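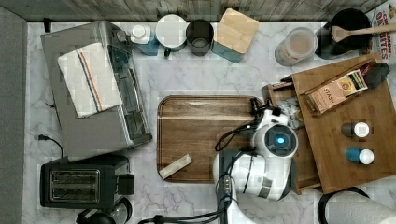
My wooden chopping board has gone a bit dull and slightly furry and I'd love some advice before I ruin it. It was a moving-in present when I came to Norkgate, so I'm fonder of it than I probably should be. It's the same general sort as the dark one on the marble-patterned worktop, rectangular with rounded corners and a groove running round the edge, and it's the groove that's giving me the most grief. Juice sits in there, I forget about it, and now the wood along the bottom of it looks grey and feels rough. The flat part is dry and pale in the middle where I do all my cutting. I've been washing it by hand with hot water and a squirt of washing-up liquid, then leaning it behind the tap. Somebody at work told me to use olive oil and somebody else nearly shouted at me for even thinking about it! Can I bring it back, and what do I put on it? I'd also like to get rid of the onion smell if that's possible, as my toast has started to taste of it.

Posted by Irja Ahonen, September 2, 2021

3 replies

Heikki Heiskanen

Very fixable, don't panic. I've done this to boards far worse than yours (one of mine had been left in a shed over winter).

First the smell. Rub the whole thing with half a lemon and a good handful of coarse salt, leave it 5 minutes, rinse it and wipe it down. Then let it dry properly, and I mean overnight, standing on its edge with air on both sides. Leaning it flat against the wall behind the tap is most of your trouble, I'd bet.

Next day, sand it. Fine paper, always along the grain. For the groove, wrap the paper round a bit of dowel or the handle of an old wooden spoon and go up and down it until the grey has gone. It's boring and your thumb will ache. Wipe it over with a damp cloth, let it dry, and you'll find it goes furry again, which is normal, so give it one more light sanding and that should be that.

Then oil. Food-safe mineral oil from the chemist or a hardware shop, warmed a little by standing the bottle in hot water. Your shouty colleague is right about olive oil, it goes off and stinks. Put plenty on, leave it overnight, wipe off what hasn't soaked in and do it again. A thirsty board might want 3 coats. After that, once a month or whenever it looks pale.

mustonen_

just get a plastic one, goes in the dishwasher

Hundar

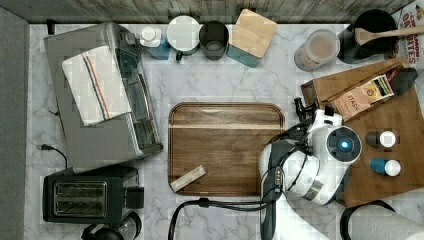
I agree with nearly all of what Heikki wrote, but I'd add something about where you keep the board afterwards, as that's what finally sorted mine. I used to stand it right beside the cooker and it warped so badly it rocked like a boat. Anywhere that gets regular blasts of warmth is bad news, so if your worktop has a toaster oven on the left with a black two-slot toaster just below it, put the board at the other end. And don't dry it with a tea towel you keep draped on top of the oven, like the white stripy one there, unless it's been washed lately, because a whiffy towel will put the smell straight back into the wood. I keep 2 plain cotton cloths just for the board, one for wiping and one for oiling. The oily one lives outside in a lidded tin, as oily rags bunched up indoors make me nervous.

Oh, and if you want a nicer finish than oil alone, melt a bit of beeswax into the mineral oil and rub that on last. I make up a jar and it does me ages. My sister swears by the Clomotitz stuff in the little tub, but I've not tried it and it looked dear to me.

One thing I wouldn't do is soak it, even for a few minutes. Wash both sides every time, even if you've only used the one, and it'll dry more evenly. If the board has actual cracks in the groove, as opposed to just being rough, post again and say how long they are, as you may need a bit of food-safe glue before you start with the oil.

Contact us | Copyright Norkgate Neighbours Help Pages | Back to top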